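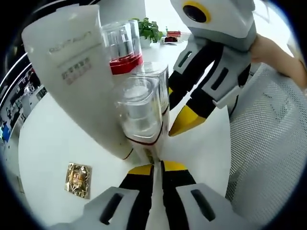 Packaging changes for the winter orders

Arkingate stockists' newsletter, September 27, 2019
Compiled by Morenike Okoro

The winter price list goes out with this issue. Most of it is unchanged. The packaging behind it has changed in several places, and stockists who repack, relabel or hold goods for more than one season should read the notes below before ordering. The Jaidee and Bresance ranges are both affected. Travel sizes are not.

Board grade for tall cartons

Tall cartons have moved to a heavier folding board. The old grade was adequate for a single trip from our store to a shop shelf. It did less well when goods were picked, sent out, returned and sent out again. The usual fault was a crease across one of the long panels, a little below the tuck flap, where the picker's thumb goes. The carton still held its contents but could not be sold as new.

We logged 377 returned cartons between the spring and summer lists. Crushed corners were the largest group, followed by panel creases, then torn flaps. Print faults were few, and nearly all of them came from one delivery which had been packed with the varnish not fully cured.

The heavier board has two side effects. The flat blanks take up more room on the shelf, so a bundle that used to fit a standard bay will stand proud of it. The crease lines are also stiffer. If you make up cartons by hand, fold all four long creases right over and back again before gluing or tucking the base. Cartons made up without this step tend to go slightly diamond-shaped and will not stand square in a display.

Grain direction now runs up the height of the panel on every tall size. On the old blanks it varied with the sheet layout, and this explains why two cartons from the same order could bow in opposite directions in a damp stockroom.

Storing board over the winter

Board takes up water from the air and gives it back as the air dries. Neither is a problem if it happens slowly and evenly. Trouble starts when a cold pallet is brought into a heated room and unwrapped straight away. The outer sheets swell before the inner ones, and the bundle takes a curl that does not come out.

Leave the wrap on for a full day after delivery, longer if the van has been standing overnight in frost. Keep bundles flat and off the floor. Do not stand them on end against an outside wall. Part-used bundles should go back into the wrap with the open end folded under. A weight on top is useful provided it covers the whole sheet; a small heavy object in the middle makes things worse.

Gummed labels follow the same rules, with the addition that they should not be kept above a radiator. Last winter we had several rolls back from one shop with the adhesive bled out at the edges. Rolls in that condition jam in the dispenser and cannot be recovered.

Clear outer containers

Clear outers are supplied as before in round and square patterns. The resin is the same. The wall is slightly thicker at the base, where most of the cracking was found, and the lids have been retooled to suit.

Old and new lids are not interchangeable. An old lid will go on to a new base and feel secure, but it sits high and lifts off if the container is picked up by the top. New lids carry a small raised dot on the inside face. Please sort any loose lids before mixing stock.

Scuffing remains the main complaint with clear goods. It is caused by grit and by board dust, in that order. Trays of clear containers should be turned upside down and tapped out before filling. Wipe with a soft dry cloth, and avoid paper towel, which is coarser than it looks. Solvent wipes of any kind will craze the surface. The crazing may take a week to appear, by which time the goods are usually in the window.

Static is worse in heated rooms. A clear container that has been rubbed hard will pull dust on to itself within minutes. One light pass with a cloth that has been breathed on or very slightly damped will deal with it.
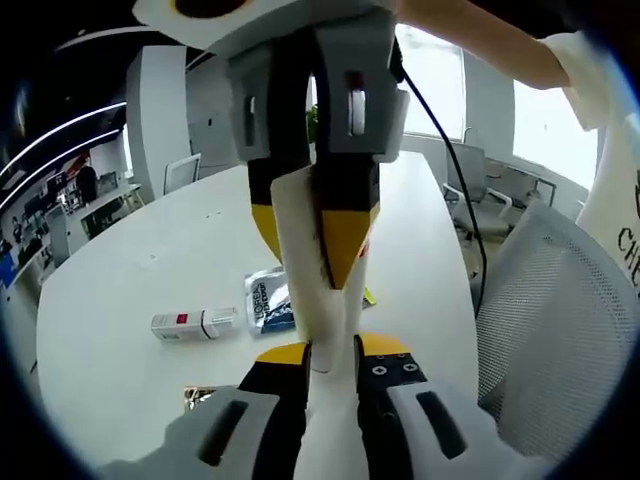 Flasgate. Photograph: Morenike Okoro

Closures and tightening

Screw closures on both ranges are now supplied with a softer liner. It seals at a lower setting than the old one. Stockists who decant or top up on the premises should back off their usual setting and test a few before carrying on with the rest. Over-tightening squeezes the liner out past the rim, where it shows as a pale ring, and the closure then loosens as the liner recovers.

A simple check is to tighten, leave overnight lying on its side on plain paper, and look for a mark in the morning. Oils may need two nights. If there is a mark, change the liner before you change anything else. Re-tightening a closure that has already leaked seldom holds, as there is product in the thread.

Pump closures are unchanged. We have been asked again about supplying locking clips separately. These can be added to any order at no charge and should be requested in the notes box, not by telephone.

Batch codes and overlabelling

Batch codes on the new cartons are printed on the base flap. They were formerly on the rear panel, where price stickers often covered them. Please keep stickers off the base. A carton returned without a readable code has to be opened to identify the contents, and it can't then be credited in full.

The code itself is shorter. The first letter gives the range, J for Jaidee and B for Bresance, and the remaining characters give the filling line and the day. The supplier prefix has been dropped. Stock systems that expect the longer code will reject the new one or pad it with zeros. If yours pads, check that it does so at the front.

Overlabels for stockists' own details should be no wider than the side panel less the two creases. A label that crosses a crease will lift at the fold within a few weeks, however good the adhesive.

Minimum quantities

Flat cartons: 1000 per size, one print only.
Overlabels: 1000 per design, supplied on rolls, wound face out.
Closure liners: 1000 per diameter, bagged.
Clear outers: sold by the tray, no minimum.
Lids: sold with bases only until the old pattern is used up.

Mixed sizes can't be combined to reach a minimum. We know this is awkward for smaller shops. Two or more stockists may share an order if it goes to a single address and is paid on a single invoice. The division of goods afterwards is for the parties concerned.

Old-pattern stock

Remaining cartons in the lighter board will be sold at the reduced rate on the back page of the price list until they run out. They are sound and suitable for counter sales. They should not be used for goods going by post. No returns will be accepted on them.

Old lids and bases can be sent back for regrinding with any delivery driver from October. Bag lids and bases separately and remove all labels. Containers with metal or mirrored inserts should be kept out of the bags unless the insert has been taken out, as it spoils the regrind for the whole load.

Corrections to the last issue

The inside height given for the medium square outer was the outside height. The corrected figure is in the new price list. The note on hot-melt glue referred to the Bresance range and should have referred to Jaidee. Collection orders are made up at Flasgate on weekday mornings, and the counter closes at noon.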